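4. The cloth as a working surface

4.1 Choice of covering

Studies of tabletop layout tend to be conducted on plain surfaces, presumably because a plain surface has no opinions. Ours has several. The cloth used in the Pondmont sessions is printed with a starry night over water in the manner of Van Gogh, and it was chosen by a show of hands in which the sensible gray option received no votes at all. Gunawardena argued that people rarely work on gray felt at home. Weidemann argued that it was cheerful. Both points were entered in the log on 14 October 2023, and the matter was closed.

The print divides into regions that proved handy for talking about placement. We call them "sky" (blue, with golden stars) and "water" (long streaks of yellow and orange). Raters were asked to name the region under a push-button box before judging how easily the box could be picked out from its background. A small light-colored box on dark blue was expected to be easy. Yellow among the golden streaks was expected to be hard, and we were looking forward to being right about that.

4.2 Folds

The cloth was not ironed. An early draft of the protocol called for it to be pulled flat before each trial, a rule that survived 3 trials. We then let it lie as it fell and asked raters to score the rumpling separately, on the Duleck scale, which runs from "made bed" to "unmade bed" and has no useful middle.

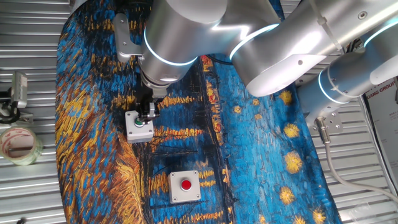
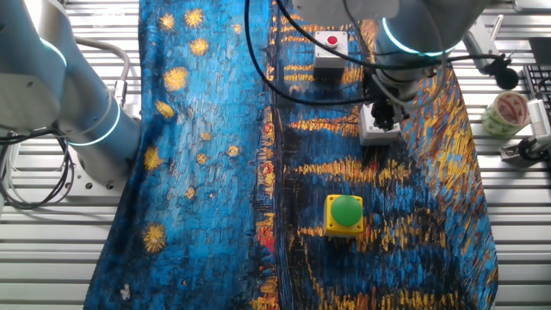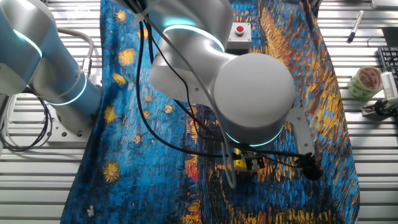
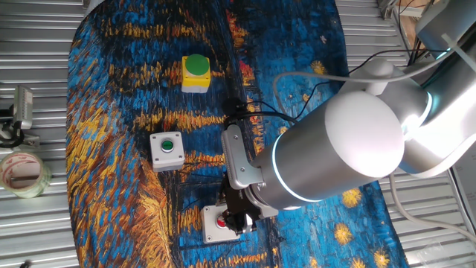
Figure 7. The printed cloth on the worktable, in four views. Push-button boxes can be seen in all four.

4.3 Ratings

Of the 300 judgments collected, 273 were usable. The remainder were lost to raters who wrote comments about the painting in the box meant for a number. These comments were thoughtful, and one ran onto the back of the sheet, but they could not be averaged.

Region mattered less than we had hoped. The color of the button mattered more, and raters were quick to find a red button wherever it was put. The yellow box, on which our hypothesis more or less depended, was found promptly by nearly everyone. Asked how, one rater replied that it was a box.

Rumpling had a small effect in the expected direction. Raters gave lower scores when a fold ran close to a box, and 57 of the written remarks mention folds, edges or "the bunched-up bit." Whether this reflects real difficulty or plain irritation at an untidy cloth is a question we leave to the Marchal group, who have a steam iron.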